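**Travar 852 boot tray**

Moulded plastic tray for one boot or shoe, with a raised footbed and a deep heel cup. Water and grit collect in the channel below the sole. Supplied by Dindex in packs of 2.

- Stock code: 852
- Load limit: 50 kg
- Cleaning: warm water and mild soap, no solvents
- Spares: not stocked separately

Pallet orders are handled by Rizwan Mirani at the Brindent depot. Lead times lengthen in December.

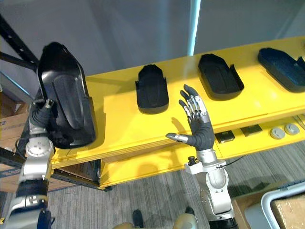 **Can the tray be left outdoors in winter?**

Under a porch or canopy, at any temperature down to freezing. In hard frost it should be emptied and brought inside.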